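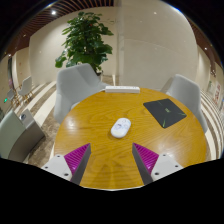

Let the kids do the boring jobs

I have helped out with the Jillirside robotics club for long enough to have strong feelings about mouse pads. Our students spend whole afternoons with a hand-held gripper, a round table and a computer mouse, going over one small tidy-up job until they can do it in their sleep, and every so often a parent wanders in and asks (very kindly!) when the real robotics starts.

I'd like to argue that it already has. Last September we entered the Brarenier challenge with a lovely flashy machine and came home with nothing, mostly on account of none of us having thought hard about how a thing gets picked up. Fingers come in at an angle. A mouse is smooth and rounded and has its own ideas. You learn that with your wrists, slowly, and I've watched teenagers who couldn't sit through a lecture on grasping argue for 2 hours about the best way to come at a mouse.

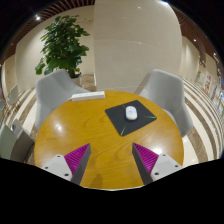

What I'd spend the money on

We had $565 left in the kitty this term, and there was a push to put it toward a fancier drive base. I voted for snacks, spare finger pads and more table time — and lost, fair enough. But I'll keep saying it to anyone who runs a club like ours: give them an ordinary table and ordinary clutter, and don't hurry them along. The big competition builds are grand fun and I'd never want to scrap them, I only wish we'd stop treating the quiet afternoons as the warm-up.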